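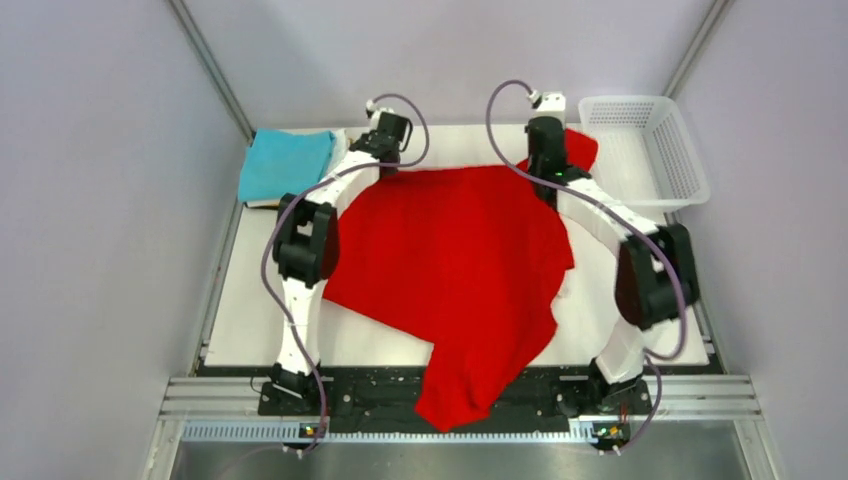 From the Supporters' Newsletter desk | Filed under: Club Matters | September

The club has now put out its third statement on the move to Crabtree Park, and I have read it more times than is healthy. It is longer than the first two. It has a drawing in it of families walking toward a gate in sunshine, and a paragraph about "the matchday journey" that I think is about parking, although the word parking doesn't appear. What it doesn't have is an answer to most of what people asked at the open meeting, so I'm going to go back over those questions in the order I wrote them down.

First, the reason for going. We were told in the spring that the old ground at Sarness had become too small. The official average gate last season was 2,372. Anybody who stood on the north side for the spring games knows there was room to lie down. It was full for the Clukham derby and for the cup tie, and it was close to full on opening day when they let the youth leagues in free. If a ground is too small three times a year, I would like to see that argued out properly, with the cost of a few extra rows of bleachers set next to the cost of leaving. I asked for that comparison in the spring. The new statement says the club "explored all options." I'm sure it did, and I'd like to see the papers.

Then the travel. Crabtree Park is 45 minutes from downtown by bus, and that's the timetable figure, which assumes you are standing at the stop when the bus arrives and that the driver doesn't meet any of the traffic going to the same place you are. The last bus back leaves before a night game would be over if there's any sort of injury time. The statement says talks with the transit people are "ongoing and positive." They were ongoing and positive in the spring too. I walk to the current ground. So do most of the people I sit with, and a fair number of them don't drive anymore, or never did. A club that says it wants to be at the heart of its community should maybe look at a map and see where the community lives.

Tickets. The adult price on the day goes to $20, and we're told this is in line with other clubs in the league. I checked the ones I could find. It's in line with the top end. Clukham charges less and has a roof on both sides. There is a discount for buying through the new Justden app, and I want to say a bit about the app, because it has been sold to us as a convenience and I have used it.

You have to make an account, and the account wants your birthday and your phone number. It then wants to know which players you like. After all that it shows you a seating plan of Crabtree Park where the sections have been given names, and the names don't match the letters on the plan that was handed out at the meeting. I picked what I believed was the halfway line and the confirmation told me I was in the corner. There is a fee added at the end that isn't mentioned at the beginning. It isn't a large fee, but I've been coming through a turnstile with cash in my hand for most of my life and the turnstile never charged me for the privilege of taking my money. Season ticket holders will be moved over to the app automatically, with paper tickets "available on request." Request them. Request them early and in writing.

I know what the other side of this is, and I've had it put to me by people whose opinion I respect. The old ground is falling to bits. The restrooms at the away end are a disgrace and the floodlights on the town side have been going off and on since winter. The drainage behind the south goal has never worked, and we lost home games to it last season and then had to squeeze them in at the end with a squad that could hardly run. All true. A better field would help the team, and I'd be the last to say that the way we play wouldn't gain from a surface where the ball rolls where you send it. We have two or three midfielders now who can really pass, and it's been painful watching them try it in a swamp.

But look at what is being promised and when. The new field will be ready for next season, the statement says, "subject to approvals." The training building will follow. The clubhouse, where supporters were going to have a room of our own, with a bar and a place to hang the old pennants, is now listed under "future phases," and I couldn't find a date beside any of the future phases. In the first statement that room was the headline. In the second it was halfway down. If there is a fourth I expect to find it in the small print with the directions.

I'm also doubtful about the gate figures the plan depends on. The financial summary (one page, large type) assumes that attendance goes up in the first year and stays up. New grounds do bring a bump. People come to look. I would too, if it were somebody else's team. What happens in the second winter, when we're sixth in the table and it's sleeting and the bus is late, is another matter, and there's no line in the summary for that. There's no line for what the Sarness ground will be sold for, either, or who is buying it. I've heard two different stories on that and I won't print either one until someone will stand behind it.

Since the derby has come up, a word on sharing. It has been suggested, not by our club but by people around it, that Clukham might use Crabtree Park as well while their own place gets a new surface. Our statement neither confirms nor rules it out. I'd have thought that was something you could confirm or rule out. Two teams on a new field in its first season, with the reserves and the women's side on it too, is a good way to end up with the same mud we're supposed to be leaving behind. And the women's side, who have been the best thing to watch at this club for the past couple of years, still haven't been told whether they get the main field or the one behind it. They drew a bigger crowd than the men for one of the spring fixtures, and the plan gives them half a sentence.

On the field, for anyone who turned to this item hoping for some soccer: the 3 points against Clukham's second string in the county cup group were welcome and I enjoyed them as much as anyone. I wouldn't read too much into it. They rested nearly everybody, we scored from a corner that should have been a goal kick, and we spent the last part of the game kicking it as far as we could. The back line looked better with a left-footed player on the left, something the seats around me have been yelling for since preseason. The coaching staff says we're "building." We were building last year. I'll believe it when we've gone away from home to one of the top four and kept eleven on the field.

The next open meeting is at seven in the evening in the social room at the ground, and the club has said there will be time for questions from the floor. Last time that meant three questions and then a video. If you're coming, I'd suggest we don't all ask about the badge. The badge is ugly and they know we think so. Ask who owns the land at Crabtree Park and how long the lease runs. Ask what happens to the rent if the gates don't go up. Ask for the last bus in writing. Somebody should ask about the price for seniors as well, because the leaflet says one thing and the app says another, and the person I spoke to at the ticket window hadn't seen the leaflet.

I've been told that this newsletter is too negative and that it scares people off renewing. I've renewed mine, and I renewed before the deadline. I've watched this team in the rain with a crowd you could fit in a school gym and I expect I'll watch it at Crabtree Park too, if that's where they put it, grumbling all the way there on the bus. I would just like to be shown the numbers before the bulldozers go in.

Letters on the move are welcome, for or against, and we'll run as many as fit in the next issue. Please keep them short and put your section on them. The ones that came in after the first statement are pinned up by the tea bar, apart from the one that was mostly about the league's referees, which is being held over. Renewals for the supporters' coach to away games are due by the end of the month at the usual table, cash or check.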